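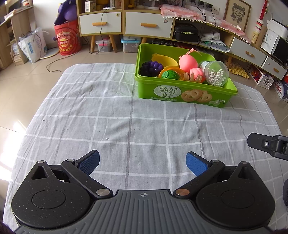
## December, glaze tests, Clondeck bench

Started 7:40 am. Kiln was still at 60 something inside so left the lid cracked and mixed first.

Base is the same satin as last month. Split into two jars, 50 g dry in each, sieved twice. Forgot the mask until the second sieve. Jar A gets Flunura (the new frit), jar B stays on the old one. Everything else the same, same water, same bucket.

Tiles are Skistari, bisqued last week. Smooth face only. The grogged ones drink the glaze and I can't read the edge on them.

- A, one dip: goes on thin, nice and even
- A, two dips: tiny cracks at the corner once it dried, rubbed them down with a thumb
- B, one dip: same as always
- B, two dips: fine, bit thick along the bottom

A settles hard. Stirred it, went to wash brushes, came back to a brick in the jar. Pinch of epsom salt helped some. Write the amount down next time!!
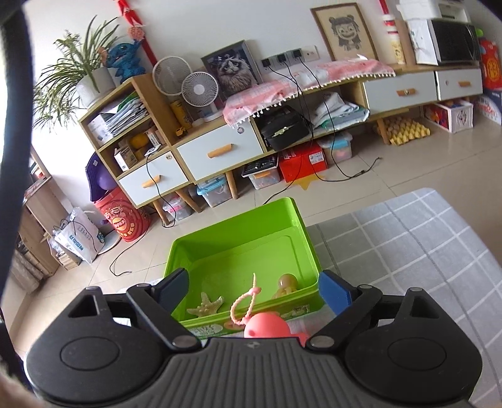
*Starfish and octopus in the green bin.*

Kiss over the top. One brushed stripe of Kiss across the middle of all 4 tiles, wide brush, no going back over it. It's the pink that went gray on the mugs in the last load. My money is on the zinc in the old base but the kiln may have just been too full — top shelf was touching the lid bricks nearly.

Loaded by 11. Tiles standing on the middle shelf, cone pack in front where I can see it through the lower peep. Slow to start, 100 an hour up to red heat, then medium, then a short hold at the top. No controlled cooling this time, want one plain result before messing with it.

## Next day 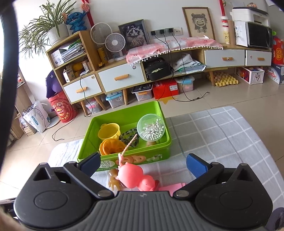
*Reading time: 2 min*

Opened at 9, still too warm to hold without gloves. Cones: target one bent over properly, guard one just starting to lean. Good.

A one dip is the keeper. Soft sheen, Kiss stayed pink right to the edges of the stripe. A two dips crawled at the corner, exactly where the cracks were, so rubbing them down did nothing. B went gray again, both tiles. So it's not the packing, this load was half empty.

Pinholes on B thick, none on A. Might be luck. Shelf had a drip from somebodys old pot and I chipped it off badly, needs wash before the next load.
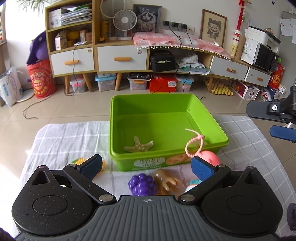

Still want A on a vertical piece before anyone glazes a real order with it. Flat tiles hide running. Make three small cylinders, one dip, wax the foot higher than usual, cookie under each.

Also label the jars on the side, the lids got swapped agian. Scale needs a battery.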